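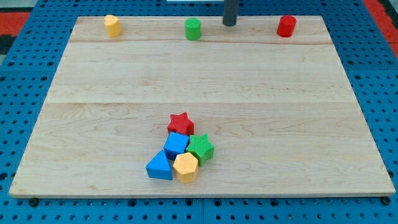
*Maple board with the three pegs along the far edge and blocks grouped near the front.*

# Rirncombe Peg and Block Boards

Welcome! This folder holds 2,536 photos of small colored shapes and pegs laid out on wooden boards, plus the notes we kept while arranging them. We love these little layouts and hope you get as much out of them as we did.

## What's on the boards

- **Pegs** – yellow, green and red, stood upright in a row
- **Blocks** – chunky shapes in bright colors, including a red star and a blue cube
- **Board** – pale maple, glued up from planks, so expect seams and some really lovely swirly grain
- **Work surface** – blue pegboard under the board

The star has a crosshatched texture on top that shows up beautifully in side light. If you only care about surfaces, start there!

## How it's organized

There are 257 layouts, split between 2 folders:

 altbridge/ blocks in clusters, touching
 etdale/ blocks spread out, with gaps

Each layout has its own subfolder and a short `notes.txt`. The notes use 9 words for position (`left`, `near`, `far-right` and so on), always from the side of the board closest to the viewer. Please keep to that if you add your own.

## Known quirks

- Early notes say "post" where later ones say "peg". Same thing, and we're slowly fixing it.
- Seams in the wood can fool edge detection. Try the `etdale` layouts first if that's giving you trouble.
- Red on red is hard in thumbnails. Open the full-size photo before you relabel anything.

## Credits

Layouts and notes by Naseri. New arrangements are very welcome – the next batch goes in during April, and we'd especially like more with the star tucked in among other blocks.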